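Holding paper together

The wire staple has outlived most of the office equipment it was designed to sit beside. The standard 26/6 pattern is still sold in almost every stationery aisle in the country. The first number refers to the wire gauge, the second to the leg length in millimetres. A 26/6 will close cleanly through a thin report on ordinary copy paper and begins to buckle well before the user expects it to, usually on the inner leg first.

Demand has fallen, though less evenly than suppliers predicted. Hilla, a wholesaler serving offices and schools from its warehouse outside Zirandale, reports that sales to large firms have dropped steadily while sales to clinics, small law practices and trades have barely moved. These customers still produce signed paper, and signed paper still travels in sets.

The mechanism is simple. Staples are glued side by side into a strip and pushed forward along a channel by a spring-loaded follower. Pressing the top drives a blade down onto the leading staple, shears it from the strip and forces its legs through the sheets into the anvil, where two curved grooves turn them inward. Most anvils rotate or slide to a second position that turns the legs outward instead, producing a temporary pin that can be pulled by hand. Many owners never use it.

Jams have few causes. A worn blade rides over the staple and folds it in the throat. A weak follower spring lets the strip sit back from the front plate. Strips of mixed brands can differ slightly in crown width, enough to bind in a tight channel. Rerketti, which services binding and fastening equipment for print shops, clears the channel with a thin brass strip, as steel picks burr the rails. Oil is used sparingly at the hinge and kept out of the channel, where it collects paper dust and softens the glue between staples.

Archivists have a different complaint. Plain steel staples rust in humid storage, and the stain spreads into the sheets on both sides. Galvanised wire slows the process without stopping it. Stainless staples cost more and are harder on the blade, but they are the usual choice where a document must remain fastened for decades. Where it need not, the common practice is to remove the staple and place the set in a folded sheet of acid-free paper. Removal is slow work: the legs are lifted with a thin spatula over a slip of polyester film, then the crown is eased out from the front. Jaw-type removers are quicker and tear corners.

Stapleless models, which cut and fold a small tongue of paper through a slot, avoid metal altogether. Yatsenko sells one rated for 5 sheets. The join is adequate for filing and poor for handling, and it leaves a hole in the corner of every page.

For general use, a metal-bodied desk stapler with a replaceable spring remains the sensible purchase. Boxes should be stored dry and half-used strips kept flat — a strip that has snapped into short lengths feeds badly, and the last few staples tend to tip as they reach the front. 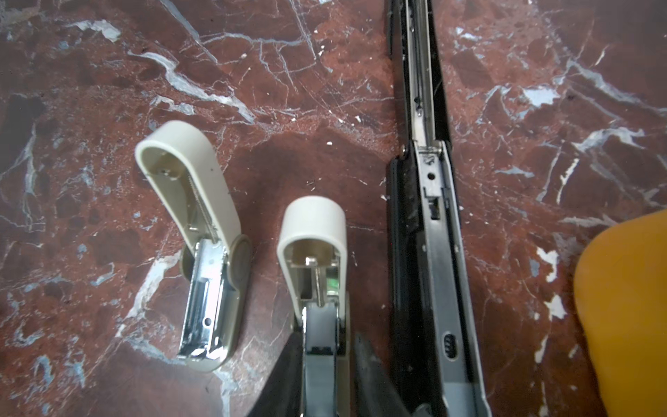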